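Robot Learning Seminar, Week 3
Reading a demonstration-cloning result without being sold to

What the paper claims

The Murnura paper trains one policy for two-armed cloth handling in furnished rooms. The input is head camera video plus joint positions, and the output is a short run of arm motions. There are 2,121 demonstrations in the training set, all recorded by people driving the arms remotely. The headline is that the policy "generalizes to unseen rooms." Please put a question mark next to that sentence in your copy.

Unseen is doing a lot of work. The test rooms come from the same building in Celtville as the training rooms. A policy can learn the house style of a building (the bedding, the lamp height, the color of the walls) and look general as long as it never leaves. The authors do say the rooms are different. They don't say how different, and there is no table that would let us check.

What counts as a trial

The paper reports 500 trials. In the appendix the number of attempts started is 547. The other 47 were dropped as "setup faults," a term that is never defined. If a gripper closes on the bedspread instead of the garment, is that a fault in the setup or a failure of the policy? I would call it a failure. A dropped attempt can only help the reported rate, so the rule for dropping one has to be written down before testing starts.

A dark garment on pale bedding is also the easy version of the problem. Look at the contrast between the black cloth and the white duvet, with a gripper on either side of it, and ask how much of the result would survive a white shirt.

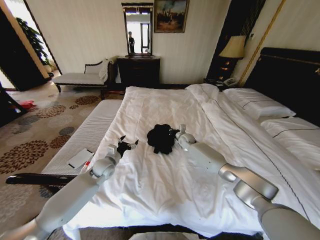

Hondora objected to this in the seminar thread, saying that contrast is a side issue, that the hard part is picking a grasp point on a crumpled heap, and that a crumpled black heap hides its own folds better than a white one does.

I accept half of that. Folds in black fabric are hard to see, and choosing where to grasp may well be harder for it. Finding the edge between cloth and bed is still easier, and the paper gives one success number that mixes the two. Without separate scores for finding the cloth, grasping it and finishing the task, neither of us can win the argument.

The baseline

The comparison is against the D'Souza method, retrained by the authors. Retrained baselines deserve suspicion as a matter of routine. The new policy was tuned over 3 rounds, and the baseline was run with its default settings. That may be a fair fight, but the paper has to show it — one line saying "we used the public code" won't do.

Before next class

Read the appendix first, then the abstract. Work out the success rate twice, once over 500 and once over 547, counting every dropped attempt as a failure. Write half a page on which number you would put in the abstract and why.

Then propose one extra test that could prove the generalization claim wrong. Changing only the bedding is fine. Adding more demonstrations is a different experiment, so save it for the project.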